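The Thursday the little arm wouldn't let go

Several of you have asked why the battery sorting demo vanished from the August open evening, so I thought I'd better own up in writing. The short version is that the arm had a fault, I made it worse, and I've learnt a fair bit about wiring since. The long version follows, so put the kettle on!

For anyone new to the newsletter, the arm is the white printed one we've been calling Mornetti (blame Imke Kettler, she names everything). It picks up small things and puts them in a box. Single cells were my idea. They're a nice size for the jaws, everybody knows what they are, and I had the notion that one day we could have a proper sorter for the collection bin by the door. I still like the idea, but I've gone off my original way of doing it.

On the Thursday before the open evening I set it going at teatime and ran it over and over, same pick, same drop. It was lovely for ages. Then on run 133 (I know the number because the program keeps a log, I'm not that keen) it came down, closed on the cell and just carried on closing. The jaws should ease off once they meet something. They didn't. The motor started making that thin whining noise that anyone who has ever stalled a small servo will know, and the arm sat there squeezing a lithium cell as if it wanted the juice out of it.

I'd love to tell you I calmly hit the stop. What I did was press Stop in the program window, which sends the arm a polite message asking it to stop where it is. It stopped where it was. With the gripper shut. Still squeezing. I then stood there for what the log tells me was 7 seconds, which felt like a fortnight, before I thought to pull the plug.
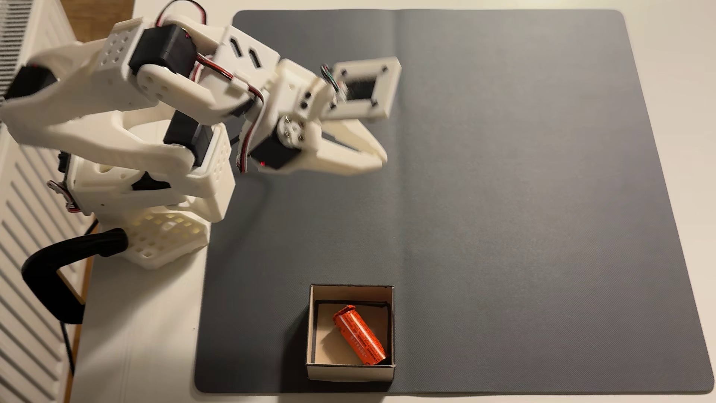
Once the power was off the jaws went slack and I could get the cell out with my fingers. The wrapper had a dent in it and I didn't fancy finding out what was going on underneath, so it went outside in the metal tin with the sand and stayed there overnight. Nothing came of it, I'm glad to say, but a crushed cell can take its time before it decides to get hot, and I wasn't about to leave one indoors. It has since gone off to the recycling point with its ends taped over.

So, what went wrong? Imke and I took the gripper off at the weekend and found two separate faults, which had been getting along quite happily until they met. The first was a wire. One of the leads to the gripper motor had been rubbing against a bit of plastic every time the wrist turned, and it had worn nearly through. When the wrist was bent one way the signal dropped out, so the controller stopped hearing how hard the motor was pushing. The second was mine. I'd written the program so that if it didn't get a reading, it used the last one it had. The last one said "not touching anything yet", so it kept on closing. I remember thinking how clever that was when I wrote it, because it got rid of a jerky pause that had been annoying me - ouch.

The lead has been replaced with a slightly longer one and has some spiral wrap on it where it goes round the wrist. I've also turned the torque limit down in the motor itself, so it can't squeeze that hard whatever my program tells it. And if 2 readings go missing in a row now, it opens the jaws a touch and waits for a human. The jerky pause is back. I've made my peace with it.

The bigger change is the switch. We've put a proper red mushroom button at the front of the table, in the motor supply, so thumping it cuts the power and doesn't ask anybody's permission. Do remember that the arm will flop when you do it, so keep your hands out from underneath and thump from the front. Imke has already tested it with her elbow by accident, and it works a treat.

Until I've had a good long run with no dropped readings we're using dummy cells only, please. I've turned a few out of dowel at the right size and they live in the drawer marked Wunderlich (an old label, I keep meaning to peel it off). If you're on the arm and hear it whine, hit the button first and come and find me afterwards. I'd much rather be fetched for nothing.

I'm hoping to have the demo back for the next open evening. If anyone has a spare bit of clear acrylic sheet that would do for a guard, give me a shout, I'm in most evenings after seven.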